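The Spoon Drawer

There is a drawer in my kitchen that sticks every January, when the house dries out and the runners shift, and it is the one I open most. It holds spoons. There are serving spoons in there, and soup spoons, and a few that came from a secondhand shop called Wong where I once spent a whole happy afternoon and 138 dollars (not all of it on spoons, I promise!).

My favorites have always been the brown ones. I like a deep bowl with a good rim to it, and a bit of shine, the sort of thing that looks as nice leaning in a crock by the stove as it does next to a pot of beans. I have bought them from Istetti and from Skirnel, and I would be hard put to tell you which is which anymore. 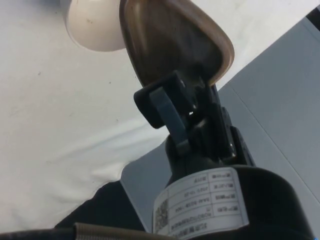
What I look for, when I'm standing in a shop with more spoons than sense, is how the handle meets the bowl. A neck that is too thin makes me nervous over a thick stew, and one that is too wide sits clumsily in the fingers. Then I pretend to taste something, which has earned me a look or 2 over the years, and I put it back, and I pick it up again.

At home they get washed by hand and dried with a soft towel, and go back in the drawer bowl side up, if it will open.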